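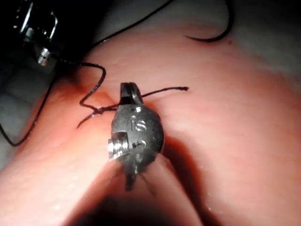 7月 結び目の試験、続き

9:20
空調の立ち上がりが遅い。試験室に入った時点で湿度計がまだ高めだったので、黒の編糸は袋から出さずに待つ。その間に引張試験機のつかみ具を掃除。前回の糸くずがゴム面に残っていた。使ったあとは各自で拭いておいてほしい。

今日の目的は、編糸の結び目が緩む荷重と、糸そのものが切れる荷重を分けて記録すること。前回までの記録は両方が「破断」の欄に入っていて、あとから見ても区別がつかない。自分で書いた分も半分は思い出せなかった。欄を二つに分けた新しい用紙を棚の上段に置いた。古い用紙は裏紙にする。

9:50
糸はFrotaの編糸。ロット222の残りと、先週届いた新しいロット。巻きのラベルが似ていて紛らわしいので、222のほうに白いテープを貼った。手触りは新しいほうが少し硬い。表面処理が変わったのかもしれないが、納品書には何も書いていない。Frotaに問い合わせを出した。返事待ち。

比較用のモノフィラメントはBralleyのもの。こちらは癖が強く、巻きから出すと輪に戻ろうとする。軽いおもりで一晩吊っておいた分を使う。

10:30
結び方は外科結びと男結びの二通り。どちらも最後にもう一回重ねる。締めるときの力がばらつくと全部の数字が信用できなくなるので、今回から手締めをやめ、おもりを吊って締める方法にした。糸端を台の縁から垂らし、おもりをかけて、砂時計が落ちるまで待つ。面倒だが、手締めのときより結び目の形がそろう。

糸端は長めに残す。前回、端を短く切りすぎて、滑ったのか最初から抜けかけていたのか判断できない試料が出た。

11:40
乾いた状態の編糸、外科結び。222は滑らずに結び目の根元で切れるものがほとんど。新しいロットは、荷重がかかりはじめたところで一度ずるっと動き、そのあと止まる。グラフに小さな段が出る。用紙の「緩み」欄にはこの段の位置を書くことにした。段が二つ出た試料は最初のほうを採用し、備考に印をつける。

男結びは新しいロットで完全にほどけたものがあった。記録用紙の304番。結び直しはせず、そのまま袋に入れて保管。番号は前の試験からの通しなので、途中で振り直さないこと。
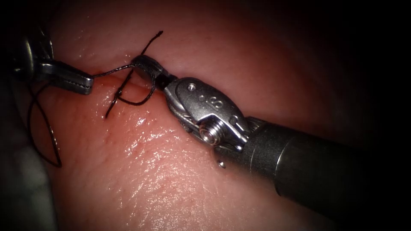
13:15
午後は生理食塩水に浸した試料。浸す時間は昼休みの長さにそろえた。引き上げたら余分な水を紙に吸わせ、すぐつかみ具へ。ここで手間取ると条件がずれるので、浸す容器を試験機の横に移した。床が滑るようになったため、Skorkentの吸水マットを敷いてある。端がめくれやすいので足元に注意。

濡らした編糸は、両ロットとも段の出る荷重が乾燥時より低い。222でも段が出た。糸が切れる荷重のほうはあまり変わらない。つまり前回「濡らすと弱くなる」と書いたのは雑な書き方で、変わっていたのは主に結び目の側だと思う。前回の要約のその一行に線を引き、この頁を参照するよう書き足した。

モノフィラメントは濡らしても目立った差なし。ただしつかみ具の口元で切れたものが混じっている。ゴム面の角が立っているせいらしい。口元切れは集計から外す。

14:30
試験機の速度設定を見直した。午前の途中まで前の利用者の設定のままになっていたことに気づいた。該当する試料の備考欄に「速」と書き、同じ条件で結び直して取り直し。最初に確認すればすんだ話。試験機の蓋の裏に確認項目を貼った。速度、つかみ間隔、ゼロ点、上限荷重。

15:45
消耗品の在庫。試料袋は1,000枚入りの箱が未開封で残っている。ラベルシールは残りわずか。Prirkcombeに2,000枚の巻きで注文した。以前の小さい巻きは糊が弱く、食塩水に触れると剥がれたので、同じ品番を頼まないように。編糸は新しいロットが十分あるが、222は今回でほぼ終わり。残りは比較用に取っておくので、練習には使わないでほしい。

16:20
グラフの読み取りを途中まで。段の位置は目で読むと人によってずれそうなので、読み方を決めた。荷重が一度下がり、元の値に戻るまでの区間を段とみなし、下がりはじめの値を書く。下がらずに平らになるだけのものは段に数えず、備考に「平」。午前の分はこの基準で読み直しが必要。

次回
・男結びの重ねを一回増やして、新しいロットでほどけるかどうか見る
・つかみ具のゴム面を交換。口元切れが減るか確認
・浸す時間を一晩にした試料を前日のうちに用意
・Frotaから返事が来たらこの頁の余白に貼る
・湿度計の電池

17:10 試験機の電源を落とし、食塩水を廃棄。濡れた試料は網の上で乾かしている。袋に入れるのは明日の朝。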